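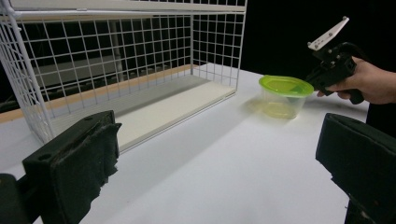
One of last year's group wrote on the feedback form that she'd come expecting a talk about tidy cupboards and went home wanting to weigh every jar in the house. Good! Please come in the same mood. Food storage looks like the dullest corner of the course and it is my favourite by a long way, as it's where all the cooking we've done so far either keeps its quality or quietly loses it.

Ramdale Home Skills, Kitchen Course
Handout for Session 14: Small containers and where they live
24/09/2018

Bring to the session: a container with a lid that you use at home, the smaller the better, and a pencil. Aprons not needed until after the break.

What we covered last time

Cooling, labelling, and the difference between "use by" and "best before". If you missed it, read the pages on labelling before you start on these, as I'll be assuming you can write a label.

Lids first

People choose a container by its body. Choose by the lid! The lid is the part that wears out, goes missing, warps in the dishwasher and lets the dressing out into your bag. A clear tub with a bright lid is a lovely thing to own, because you can see the level of what's inside without opening it and you can find the lid in a crowded drawer. Lime green beats white every time for this. I'd happily have every lid in my kitchen a silly colour.

Look at the shape of the top too. A lid with a raised rim and a dip in the middle gives the next tub somewhere to sit, provided the base above is narrow enough to drop inside the rim. Try this with your own before you buy more of the same. Some sets that look as if they stack will slide off each other at the first nudge.

The lid test: half fill with water, put the lid on, dry the outside, turn it over above the sink and count to 30. A drip means it's a container for dry things from now on. Rice, lentils, paper clips.

Liquids

Dressings, stock, syrups and strained juices all go in the smallest container that will hold them with a little room at the top. Leave more room if it's going in the freezer, as stock swells and will push a lid clean off. Pale liquids need labels more than anything else in the fridge. Lemon syrup, chicken stock and watered-down apple juice look the same through plastic, and I have poured the wrong one over a sponge cake. (It was the stock. We ate round it.)

Label on the body, never on the lid – lids get swapped.

Racks and shelves

Wire mesh is wonderful for airflow and for seeing what's at the back. It is poor for small tubs. A narrow base tips on open wire, and anything that leaks goes straight through to the shelf below. The answer is a flat board at the bottom of the rack, smooth enough to wipe, with the small and runny things standing on that and the packets and larger boxes higher up.

Check your own rack for these:
Does it stand level when you press each corner in turn?
Can you get a cloth into the corners of the mesh?
Can you lift out the thing at the back without moving more than 2 others?
Is there clear table or worktop beside it to put things down on?

The last one gets forgotten and matters enormously. A rack with no landing space fills up from the front, and by February you'll have jars behind jars that haven't seen daylight since summer.

A short bit of history

The Hovirano household book of 1891, which we'll pass round, gives a whole page to keeping sauces in stoneware under a cloth and a plate. The advice on wiping the rim before covering is still exactly right. Do it with plastic as well – a smear of oil on the rim is the usual reason a good lid leaks.

Practical, after the break

Work in pairs. Make the Vidal dressing from Session 6, strain it, and divide it between a jar and a small tub. Do the lid test on both with water first. Label, then find a place for each on the rack and be ready to say why you chose it.

For next time

Sort one shelf at home. Write down anything you found that had no label and what you think it was. Reading: the Nultar booklet, the pages on dry goods, and the chart of fridge temperatures on the back cover.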